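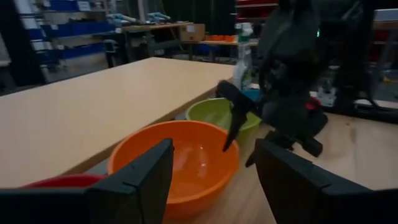
Ticket opened Dec 21, 2020. Left arm drops out of the nesting routine on our two-arm bench at the Sargate shared workshop. The follower loses position for a moment, the gripper opens, and the script stops with a timeout on joint 4. It happens with the fingers spread over a bowl, usually the orange one. We use plastic bowls for this because they weigh next to nothing, so I don't think load is the cause. The right arm runs the same script without errors.

Setup: Drirnuro control script, Fimus power supply, both arms on one USB hub. Nothing was changed in the wiring between September and last week.

What I tried:

1. Restarted the script and the hub. Error came back after 17 cycles.
2. Raised the timeout from 10 ms to 15 ms. Fewer stops, same fault.
3. Swapped the USB ports left and right. Fault stayed on the left arm, so I ruled out the port.
4. Swapped the USB cables. Same.
5. Logged the voltage at the left base. Steady until the arm reaches inward and up, then a short dip. I see the dip in the log before each timeout.

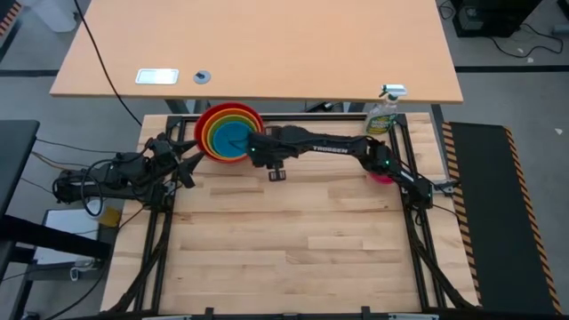

Bench with both arms at the bowl stack. Left arm reaching inward and up, gripper open by the red rim.

Reply from Văn support: Please check the daisy-chain cable between joints 3 and 4. If it has no slack when the arm is extended, the connector can lift on one side. Reseat it and reroute it on the outside of the bracket, then run the routine at normal speed.

Update: The cable was tight – I had put a zip tie on too close to the joint when I mounted the arm. Cut the tie, reseated both ends, left more slack. Timeout put back to 10 ms. Ran 195 cycles with no stop and no dip in the log.

Still open: one pin on the joint 4 connector looks slightly bent. It holds for now, but I would like a spare cable. Please confirm the part number and whether it ships with the connector housings fitted.

Tài Sầm

Status: waiting on parts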